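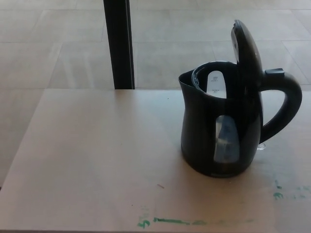 Vovness Home Appliances - Returns and Testing, Prurkwood site

Burgi Moser has been checking kettles at Prurkwood for long enough that she can open a lid without looking at it, and she does so several times while we talk. "Thumb on the button, up it goes, look inside, look at the gauge," she says. "I used to do that 500 times on a busy day, and then I'd go home and my own kettle would be waiting for me!"

In April the team got its first robot station, put together by Rupert Lanz and a small crew from Sketdale. It lifts and tilts the returned kettles and works the lids, and Burgi gets the ones it can't make up its mind about. The first week was slow going - 8 kettles before lunch on the Saturday shift, she remembers, and a good deal of standing around with coffee.

"Black plastic is hard for it," Rupert tells me, pulling up a stool. "Shiny black plastic with the lid open is harder still. Burgi kept telling us where to look, and we kept writing it down." He has a notebook full of her remarks, and he is rather fond of it.

Her wrists are better, she says, and she has moved to the repair bench for 2 afternoons a week, which she had been asking for since before Rupert's time. She does miss the chatter. There used to be four of them along one table, and Albane Lemaire sang. Albane now trains new people on the station and, I'm glad to report, still sings.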